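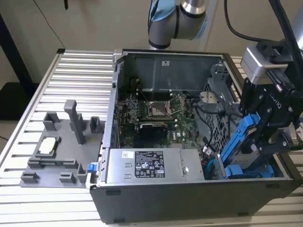
When does the Dretlow repair counter open to the public?
The counter opens in January, in the ground floor unit next to Dretlow library, and it will take in desktop computers, laptops and small household electricals.

News > Press releases > Dretlow repair counter

04/12/2023

Farkik to open repair counter in Dretlow

Farkik, the electrical repair firm, has signed a lease on a unit in Dretlow and will run a walk-in repair counter there. It is the firm's second site after Jevholm, where the workshop repaired 2218 items in its last full year. Desktop computers made up the largest share.

Customers will pay a fixed fee of £79 for a desktop repair, with parts charged separately at cost. A written quote for parts will be given before any work starts. Items that cannot be repaired will be returned or sent for recycling, as the owner prefers.

"People in Dretlow have been driving to Jevholm with a computer on the back seat," said Yolanda Llanos, manager of both sites. "It made sense to come to them."

The unit was fitted out by Diekmann, a local joinery firm, and has 100 square metres of floor space. Used memory, drives and power supplies will be sold from a shelf by the door. Each used part carries a three-month guarantee.

Bookings are not needed for drop-off. Customers should back up their files beforehand and leave mains leads at home unless the fault is with the lead.

Comments

marsh_lane: Will you look at old printers? Mine is stuck on one page size.

Petra D: Used the Jevholm shop last year, fair price and they rang when they said they would.

tobyk: Is there parking or is it the library car park?

Contact: Farkik press desk, extension 1775
© Farkik. All rights reserved. Back to top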